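September, and I have finally sorted the fabric. It has been in the hall cupboard since we moved to Faldale, in two storage tubs and a suitcase with a broken zip, and every time I wanted a bit of lining I had to pull the lot out onto the floor. I gave it most of an afternoon and then a bit of each evening for the rest of the week. I'm writing down what I did, mostly so I can find it again when I've let it go and have to start over.

The first job was getting everything out and deciding what was actual fabric and what was scraps. My rule was that anything smaller than a pillowcase was a scrap. I broke the rule for the good wool and for one piece of printed cotton that I've had since uni and will never cut. Everything else under that size went into a bag for Beathag Aitken, who makes quilts and takes whatever she's given. She rang later to ask if I'd meant to include a zipper foot. I hadn't, so that's coming back.

What was left made three rough piles on the bed. Cottons and linens, knits, and then heavier things like drill, canvas, curtain lining and a couple of wools. I'd expected the cottons to be the biggest pile but it was the heavier stuff by a long way, because I buy it for bags and then make one bag every second year.

## Washing

Most of it had never been washed. I used to prewash everything the day it came home, and at some point I stopped, and I couldn't tell from looking which pieces were from before and which were after. So I washed all of it, apart from the wools. The light colours went through together on warm. The darks went through on cold, inside out where there was an inside, with a cup of vinegar in the softener drawer. I don't know that the vinegar does anything. My mother did it.

Things I found out from washing:

- The cheap black drill bled for three washes and was still bleeding on the fourth. It can be a painting apron.
- Zigzagging the raw edges first is worth the ten minutes. I did it for the first load and skipped it for the second, and spent longer than ten minutes cutting threads off a linen that had tied itself in a knot.
- One of the knits I'd had down as cotton is something else. It came out bone dry after the spin.
- Don't wash anything dark with the good towels. I knew this one already.

Drying was slow. We had cloud all week and the line is only good for a few hours after lunch, so there was fabric over every door in the house. The longer lengths I hung over the stair rail in a single layer, which worked well enough but left a ridge down the middle of each one that had to be pressed out afterward.

## The surface question

The part that held me up was somewhere to lay things flat. The kitchen table is too short and somebody always wants to eat at it. The floor is fine if you're twenty. What I want for folding is wood at hip height, clean, with a front edge that won't snag, and enough depth that a folded width of fabric sits on it without drooping over.

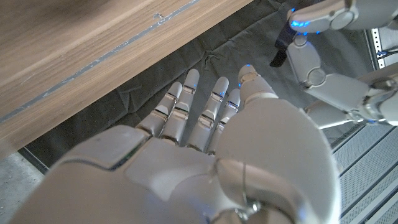
Dark fabric is the hardest to fold well, and I left it till last for that reason. You can't see the grain without a strong light on it, so you go by feel, and if the fold is a few degrees off straight you don't find out until the far end. Creases are at least easy to spot in dark grey, since the folds catch the light the way they do in the photo, and I'd rather deal with those on the wood than bundle the cloth away wrinkled and find them set in by Christmas. I like a thin strip along the front edge too, like the pale grey one there, as it gives me a line to work to. A few scuffs in the wood don't matter for any of this. You'd only worry about a scuff if it had a raised splinter in it, and you can find that out by dragging an old pair of stockings across it before you put anything decent down.

I used to be fussy about marks on wood. The bench I had at the old place was pine, and I oiled it twice a year and got cross if anyone put a mug on it. When we sold it there was a burn the shape of an iron at one end and it went to the first person who came to look. She said she'd be sanding it anyway. Since then I wipe things down with a damp cloth, dry them with another one, and leave it at that. If I'm cutting with a rotary blade I put the mat down first. If I'm pressing I put a folded wool blanket down with a cotton sheet over it, which is good enough for anything except tailoring.

## Folding

I tried three ways of folding before I settled on one.

The first was the comic book board method, where you wind each piece around a stiff card and stand them up in a row like books. It looks very good. I bought a pack of 100 boards from a place called Temard that does packing supplies, and used 41 of them before I gave up. The cottons wind beautifully. Anything heavier bends the card, and the canvas wouldn't go on at all without looking like a bandaged foot. The cottons have stayed on their boards and the rest of the pack is in the cupboard if anyone local wants it.

The second was rolling. Rolling is good for knits and for anything that shows a crease, but rolls won't stack and they slide off each other when you pull one out. I kept it for the velvet, which is one piece.

The third is the one I've used for everything else, and it's the way Nele Voß showed me when I was helping her pack up her workroom. Fold selvedge to selvedge first, then in half again the same way so you have a long strip. Lay your ruler on one end and flip the fabric over it, end over end, until you run out of fabric. Slide the ruler out. Fold the resulting flat packet in half once, with the fold facing out on the shelf. Every packet comes out the same width because the ruler is the same width, and you can pull one from the middle of a stack without the others coming with it.

For heavy fabric she leaves out the second fold, so you get a wider, flatter packet. I've put those on the bottom shelf where there's 90 cm clear across. They don't match the ones above, and it took me a couple of days to stop being bothered by that.

A few notes on the folding itself. Do it on the same side of the fabric every time. I do right side in, so whatever dust settles is on the wrong side. Smooth from the fold toward the selvedges and not the other way, or you push a bubble into the fold that turns into a crease. If the selvedges won't meet without a ripple, the piece was probably cut crooked at the shop, and you're better off lining up the selvedges and letting the cut ends be uneven. I wasted a good while trying to force a length of charcoal twill square at both ends when it was never going to be.

Lint is the other thing with the darks. I went over each one with a damp rubber glove before folding, stroking in one direction, and it picked up more than the sticky roller did. Our cat is white. Anyone with a white cat and a pile of dark fabric will have views on this already.

## Labels

I pinned a slip of paper to each packet with the length, the width, what I think it is and whether it's been washed. I used the backs of old Ornix invoices cut into strips, so if you come across a slip that says half the word "overdue" on the back, that was a long time ago and it's been paid.

Measuring took longer than I expected. I was going to guess the lengths by counting the folds, and for the cottons that would have been all right, but I'd been carrying around the idea that I had enough dark linen for a dress and when I measured it there was barely enough for a skirt. So I measured all of them. I also found a four-metre length of ticking that I'd forgotten about completely, and I'd been looking at ticking online the week before.

I haven't dealt with the wools. They're in the suitcase with some cedar blocks, and I'd like to air them properly on a dry day before they go on the shelf. I also want to check for moths in better light than we've had. There was one small hole in the green and I can't tell if it's new.

## What's going where

Top shelf is interfacing, lining and the box of zips, since I can reach those without looking. The next one down is cottons on boards, light to dark from the left. Knits are beside them in a basket. The middle shelf is linens and mid-weights, then the heavy stuff at the bottom. The darks ended up with their own stack on the right-hand side of the middle shelf. I had them mixed in by weight at first, but under the cupboard light I couldn't tell navy from black from charcoal, and having them together means I can carry the whole stack over to the window.

Both storage tubs are empty now. One has gone out to the shed for the camping gear. I'm keeping the other for projects that are cut out and not sewn, of which there are more than I'd like, including the Shabalala jacket pattern I traced two winters ago and cut in a lining I've since gone off. I might make it up anyway. The outer is fine, and I can always put a different lining in if I find something in that bottom stack.

Next is the thread drawer, and then the buttons.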